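In defence of the slow arm

My robot arm can open a door. I mention this early because it took me two years and it may not come up again naturally.

I should say "our" robot arm. It was built on the end bench at the Lekgate workshop with Roland Haslam, who believes any fault can be cured with a bigger motor. We have cured several faults this way and the thing now weighs as much as a spaniel. Visitors watch it for a minute, say "I could do that quicker myself", and go off to look at the lathe.

They could, of course. So could the spaniel, given a reason. I've come to think that quickness is a daft thing to ask of anything made in a shed. Had I wanted a fast arm I'd have gone to work in a factory, where I'm told they keep them behind fences.

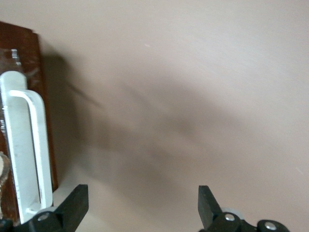
What I wanted was to find out why handles are hard. You and I grab one while thinking about lunch. Try writing down what your hand did and you'll be there until August. How far do you reach before you close? How hard do you squeeze? What do you do when you miss, apart from swear? My log of attempts has reached number 3641, and a fair share of the entries just say "no".

Roland thinks we should buy the ready-made software and be done. There's a package called Favberg that does grasping out of the box, and the lads over at Stockdale swear by it. Their arm is very smooth. Ask them why it does what it does and they go quiet and look at the box.

I'd sooner have ours. When it goes wrong I generally know which of us was to blame, and it's usually me, with a sign the wrong way round in a file I wrote at midnight. A person can live with that. I find it harder to live with a kettle that wants updating.

We're taking it to the Hesesdale show on 4th July, provided Roland's latest motor fits in the car.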